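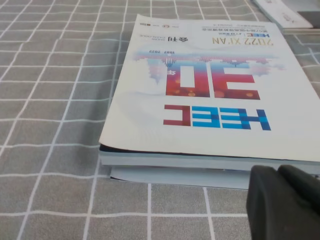

What I Learned From Being the Third Wheel for a Whole Summer

My two best friends started dating each other in June, and I found out by text while I was standing in line for a smoothie. The text said "so don't freak out." I freaked out a little. I got the mango one and drank it in my car and tried to work out whether I was sad, jealous or just hungry.

For anyone who is new to these letters, Despina Petridis and I have been friends since freshman orientation, when we both got lost looking for the same parking lot. Theo came along a year later. It was always the three of us – same booth, same bad movies, same argument over who has to sit in the middle seat. I never once pictured two of us holding hands across the table while I picked the onions out of my salad.

The first few weeks were weird. I'd get to the apartment and they would stop talking, the way people do when they've been having a Conversation. I started saying no to things. I told them I was busy with the spin class I'd signed up for at Fimness (I went twice, and the second time I left early to get fries). Then I'd lie on my bed and look at their pictures from the lake and feel awful that I wasn't at the lake, which I had been invited to!

I wrote to Solange Bailly, my old roommate, who got married last year and is my go-to for all grown-up matters. I sent her a very long message. She wrote back, "Are you in love with either of them?" I said no. She wrote, "Then what are you losing?" I was so annoyed that I didn't answer until 10 that night.

But I kept chewing on it. What I was losing was being the first person Despina called. When she got the job at Vivell, I heard it from Theo, and that stung more than the dating news ever did. So I told her that. I didn't plan a speech or anything, we were folding towels. I said I missed her and I wanted some of her to still be mine, and she put the towel down and cried, and then I cried, and Theo walked in with a pizza and walked right back out.

We made one rule after that. Every other week she and I get dinner, only us, and neither of us is allowed to bring up Theo until dessert. We go to Okoth, the noodle place by the bus station, and we have broken the rule every single time. I don't mind. I like hearing the stories now, at least the ones where he comes off badly.

I still skip some nights. Couples' trivia is a no from me, forever. And in September they're moving in together, so there will be a new couch and I'll have to find out which end of it is mine.

A bunch of you wrote in after the last letter on texting an ex, and I got 132 replies in my inbox – more than I have ever had! I'm reading them slowly, with snacks. If you've been the third wheel, or you've been half of the couple and watched your friend go quiet, hit reply and tell me how it went. I'd like to run a few of the stories next time, first names only, or no names if you'd rather.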